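Workshop > Benches and Storage > Helpers on Test

Reviews | Tips | Hand Tools | Small Parts | Ask Us

Tips for sorting nails with the Altari two-arm bench kit

By the Lullthorpe Workshop Pages, 2024-05-20

We had the Altari kit on loan through April and gave it the job most readers wrote in about, which was getting mixed nails off the bench and back where they belong. These tips come from that month. 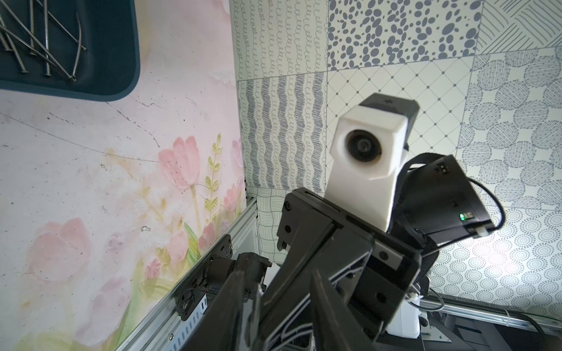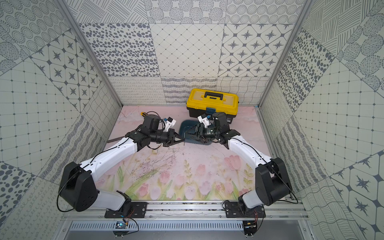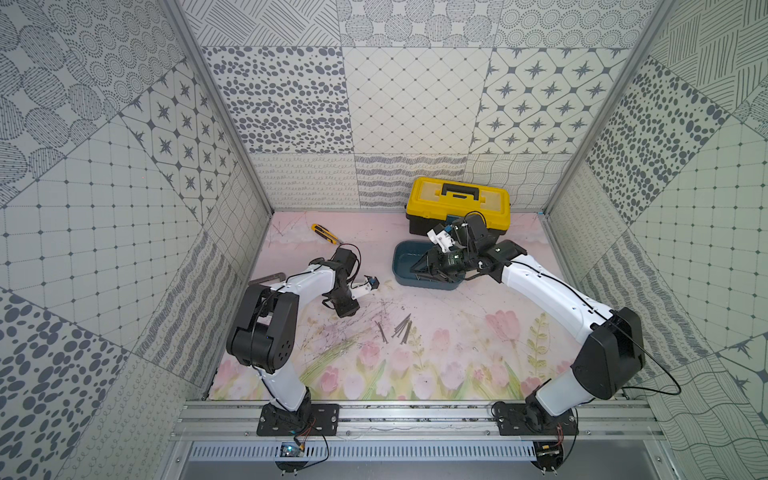
The Altari arms at the nail tray, with the yellow-lidded toolbox behind it in the second and third views.

Use a shallow tray. Our deep Masilela bin gave the grippers trouble at the corners. A low tray with a rounded rim was easier to reach into from either side.

Set the tray between the arms and keep the toolbox against the back wall. If the box creeps forward, the wrist knocks the handle.

Spread the nails a little before you start. The kit handles a pile, but it is slow and often picks up two at once. Long nails go better than short ones. Anything under an inch we still do by hand.

Put down a mat. Bare steel lets the nails skate away from the fingers. Any printed mat will do, and scuffs don't matter.

Tie back the cables on the arms and check them each week. Leave enough slack for the wrist to turn fully.

Put knives away or close them before a run.

Cost and running: the kit is $1,058, and the longer rail adds $200. The Brimarley starter kit is $375, but it has one arm and no wrist camera. Setup took us five evenings, most of it spent on leveling the rail. The printed manual covers this badly, so use the online one.

Worth buying if you sort hardware every day. For a jar of nails twice a year, a magnet and a coffee can will do the job.

Recent in Small Parts
Keeping rust off stored nails
Drawer labels that stay on
Brimarley starter kit: first look
Which screws to throw out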